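4. 미니 당구대 설치 및 사용

본 장은 Zenthorpe 탁상용 미니 당구대의 배치, 수평 조정, 공 배열, 보관 방법을 설명한다. 포장 해체와 구성품 확인은 3장을 먼저 참조한다.

4.1 설치 장소

1. 당구대보다 넓고 흔들리지 않는 작업면을 선택한다.
2. 작업면에 틈이나 요철이 있으면 천 매트를 먼저 깐다. 매트의 주름은 손으로 펴서 당구대 바닥면 밖으로 밀어낸다.
3. 당구대를 매트 위에 내려놓는다. 들 때는 양쪽 긴 변의 프레임을 잡는다. 포켓을 잡고 들지 않는다.
4. 큐를 뒤로 뺄 공간을 사방에 확보한다.

주의: 직사광선이 드는 창가나 난방기 옆에 두지 않는다. 프레임이 휘고 펠트가 변색될 수 있다.

4.2 수평 조정

1. 흰 공을 펠트 중앙에 놓고 손을 뗀다.
2. 공이 구르면 구르는 방향을 기록한다.
3. 낮은 쪽 모서리 밑에 동봉된 받침 패드를 한 장 넣는다.
4. 공이 3회 연속 정지할 때까지 1~3항을 반복한다.

참고: 패드는 한 모서리에 3장까지 겹칠 수 있다. 그 이상 필요하면 설치 장소를 바꾼다.

4.3 공 배열 및 타구

1. 삼각 틀을 펠트 위에 놓고 공을 채운다.
2. 공을 앞쪽으로 밀어 밀착시킨 다음 틀을 수직으로 들어 올린다.
3. 큐볼을 반대편에 놓는다.
4. 큐는 굵은 쪽을 쥐고 가는 쪽 끝으로 큐볼의 중심을 친다. 큐를 세워서 내리찍지 않는다.
5. 공이 포켓 입구에 걸쳐 멈춘 경우 손으로 밀어 넣지 않는다. 포켓 안으로 떨어지지 않은 공은 펠트 위의 공으로 취급한다.

주의: 작은 공은 삼킬 위험이 있다. 영유아의 손이 닿지 않게 한다.

4.4 포켓 점검

포켓은 네 모서리와 긴 변의 중앙에 하나씩, 모두 여섯 개다. 사용 전에 포켓 안에 남은 공이나 이물질을 꺼낸다. 타구 1,000회마다 포켓과 프레임의 접합 상태를 확인하고, 벌어진 곳이 있으면 사용을 중지한다.

4.5 펠트 손질 및 보관

1. 공과 큐를 모두 치운다.
2. 부드러운 솔로 긴 변 방향을 따라 한쪽으로만 쓸어 낸다.
3. 얼룩은 물기를 꼭 짠 천으로 눌러 닦고 그늘에서 말린다. 세제와 알코올은 사용하지 않는다.
4. 큐는 눕혀서 보관한다. 벽에 기대어 두면 휠 수 있다.
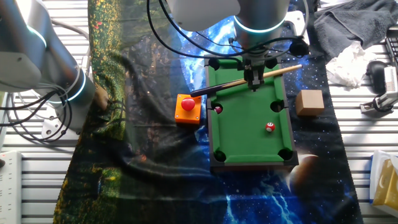

펠트가 일어나거나 들뜨면 직접 다시 붙여도 되는가?
접착제를 쓰면 표면이 굳어 공의 진로가 달라지므로 직접 붙이지 않는다. 들뜬 부위를 누르지 말고 펠트 교체를 신청한다. 교체 절차는 126쪽에 있다.

4.6 부품 주문

공, 큐, 받침 패드는 낱개로 주문할 수 있다. 주문할 때 프레임 밑면의 모델 번호를 함께 적는다.

관련 항목
3장 포장 해체 및 구성품 확인
5장 경기 규칙 요약
Olulano 교체용 펠트 부착 안내
Hegazy 큐 팁 손질 안내

문의: Zenthorpe 고객지원 설명서 담당 | © 2025 Zenthorpe | 맨 위로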